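Budgeting for a small sorting arm: what am I leaving out?

Asked in Equipment & Automation > Buying and planning
977 views, 2 answers

Our toy library is in Larkemton, and every May the returns come back as a mixed heap: balls, cloths, wooden blocks, plus whatever people had in the bottom of the bag (cans, wrappers, half a snack). Someone has to pick through it and put things in the right box. This year I have been told to "look into a robot," a sentence that costs nothing to say.

I have a quote from Ghumman for an arm on a pedestal with a two-finger gripper, and a cheaper one from Cudmont that is just the arm, with everything else listed as "customer supplied." The Cudmont quote is one page. The Ghumman quote has tabs.

What I'd like to know is which lines people forget. I have the arm, the gripper, a table and a year of support. I also have 1,293 dollars left over that I was planning to call contingency, mostly so it has a name when it vanishes. Is a mixed heap a reasonable first job for one of these or should I be presorting? And does the basket matter? Ours are plastic tubs, deep ones.

Answer 1

You forgot shipping. Also get a spare set of fingers.

Comment: Which quote are the fingers on? I can't find them on either.
Comment: That's how you know you need them.

Answer 2, by Irfan Soomro (marked as helpful by asker)

I did the buying for a bench like this, so my opinions are biased by having signed for things. In the order they hurt:

Integration. Whatever "customer supplied" covers on the Cudmont page, price every bit of it before you compare the two. When I did that exercise with a Narkach quote, the cheap one became the expensive one by the bottom of the second page, and we hadn't reached cables.

Cameras and mounting. Budget for 2, one off to the side and one looking down from higher up. The side view tells you how tall the pile is and the high view tells you where the gripper is in relation to the boxes. People buy one, then spend a month moving it back and forth. Stands and brackets get their own line. They are boring and they are never in the drawer.

Floor space. Your table is the small part. Leave room for the pedestal, for camera stands with their legs out, for cable runs, and for a chair, as somebody will be sitting there a good deal more than the brochure suggests.

The tray. Yes, it matters. Leave the deep tubs where they are and buy wide, shallow ones. An arm going into a deep tub has to worry about the walls as well as the toys. We use metal, and I would again.

The boxes. Spend nothing. Ours are light wooden cubes with colored paper tops and a hole cut in each, and you can see how much went on the cutting. Change your mind about the hole size as often as you like, it's paper. Please don't let anyone sell you a "receptacle system."

The test pile. This is the line you don't have. Buy or save up a pile that is as bad as your real one, keep it, and use the same pile for every vendor demo. Spiky balls, cans, a bottle, and above all cloth. A sales demo will offer you blocks. Blocks are polite. Cloth folds, hides other things, and comes up as one long piece when you pinch a corner, so ask how the arm plans to get all of that through a hole.

On presorting: I'd pull the cloths and the trash by hand for the first season and let the arm have the rest. It's a smaller claim to make to whoever told you to look into a robot, but you can keep it.

As for your contingency, half of it is brackets. Get the support terms in writing and find out whether a visit includes travel. With Ghumman I'd ask what each tab does if you delete it.

Here's what the pile and boxes look like at our end: 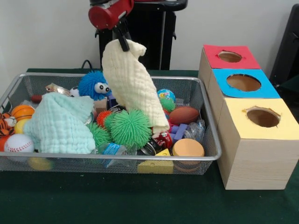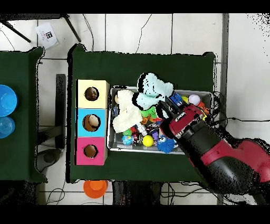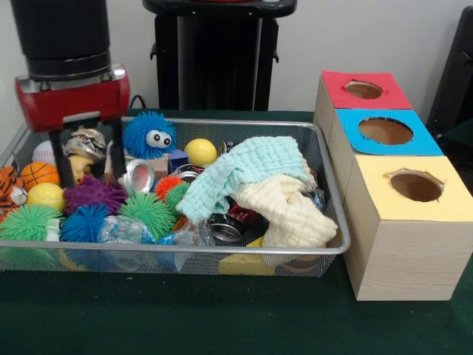 Mixed pile, tray and hole-top boxes, all three from our bench. The first is the arm holding the cream cloth by a corner.

Comment: Thank you, this is more than I got from either vendor. Moving the tubs to the "do not mention" column.
Comment: Still get the fingers.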